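**Ticket: second gripper for the board rework cell, what to buy before the February order closes**
Status: open, waiting on quotes
Product area: Fahmy cell, end-of-arm tooling

**Original request**

We have one gripper and two jobs for it, and every changeover costs us 45 minutes with the recalibration. I'd like help picking a second one before our budget line gets swept into something else! The jobs are server motherboards (pulling and seating memory, opening the CPU bracket) and plain tray loading. The tray work is easy and almost anything would do it. The boards are where I need advice.

What we've tried so far:

- Stock fingers from the Cloltero kit. Great on trays, too wide between the DIMM latches.
- Long narrow fingers we had cut locally. Much better reach, and I'm really pleased with them, but they flex when you push.
- Slowing the approach. Helps a little with the flex, costs us cycle time.

**Update 1**

Pollelau support asked what the tightest spot is. It's the end of the memory bank, where the latches come close to the CPU socket and there are tall capacitors just off to the side. A finger has to come down between all of that without leaning on anything. On a board with the PCIe slots right behind the memory there isn't much room to back out either, so the wrist angle matters as much as the finger width.

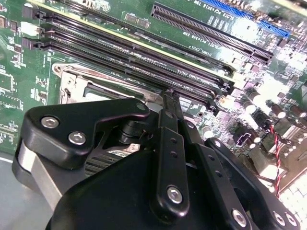
They also asked whether we could live with one gripper and a quick-change plate. I hadn't priced that at all, so I spent the afternoon on it, and wow, it changes the math. The plate set from Zastden comes with two tool sides, and the fingers we already own would bolt straight on. We would still want a second gripper body eventually, but it could wait for the next budget round.

**Update 2**

Ran the numbers with the plate. We do 16 changeovers a month. At 45 minutes each that's 12 hours of a cell sitting still, and most of it is recalibration. If the plate repeats as well as the spec sheet claims, we skip nearly all of that. I'd love to see it on our own arm before I believe it, so I've asked for a loaner.

One catch: payload. The plate adds weight at the wrist and I don't know yet how much margin we have with the long fingers on. Can someone at Pollelau confirm the limit for the Fahmy arm at full reach? The manual gives it only for the folded position.

**Update 3**

Payload answer came back and we're fine, with room to spare. Very happy about that.

Current shopping list, in the order I'd buy:

1. Quick-change plate set, two tool sides
2. Stiffer narrow fingers, same length, thicker at the root
3. Spare hex bolts for the finger brackets (we keep borrowing from the other cell)
4. Second gripper body, next round

Lead time on item 2 is 17 working days, so that one has to go in first even though it's second on the list. I'll send the drawing tonight. If anybody has run thicker fingers near DIMM latches, please add your root dimension here before I do.

**Still open**

- Loaner plate: requested, no ship date
- Does the light need to move when the wrist tilts? Glare off the board has been bugging me, and a diffuser is cheap enough to tack onto this order
- Quote for items 1 and 3 on one PO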